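Breketti has a new parking plan, and it fits on one sheet of paper if you skip the map, the fee table and the appeals form.

Starting in November, drivers on Moon Street and the four blocks behind the library will pay through Pitent, an app the town picked in the spring and has been about to launch ever since. The old meters will stay up for now. They won't take coins, but removing them costs money, and the budget for that went into the app. 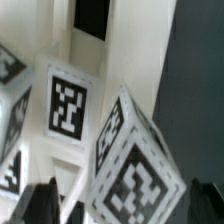
Residents get one free permit per household. A second car costs $9 a month, and a third requires a letter explaining why you have a third car. The town says it received 1,419 comments during the review period, most of them about the letter. The letter stayed.

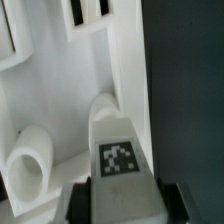

**What if I don't own a smartphone?**
Paper permits will be sold at the town hall counter, which is open until 3 in the afternoon and has no parking.

Shop owners on Moon Street had asked for a free half hour so people could run in for bread or a prescription. They got 10 minutes, up from the five in the first draft, and the town has described this as doubling the offer.

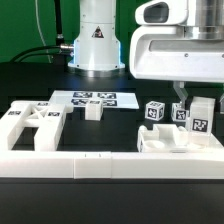
Enforcement goes to Gurnix, the company that already handles towing at the train station. Its contract allows a warning on the first offense and a $40 ticket after that. Warnings will be sent through the app, so drivers who haven't signed up won't get one, though they will get the ticket.

The town plans to review the whole thing next summer. Comments can be sent by mail or dropped off at the counter before 3. 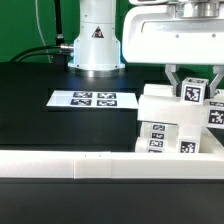
*White base with light-blue strips, against a green backdrop.*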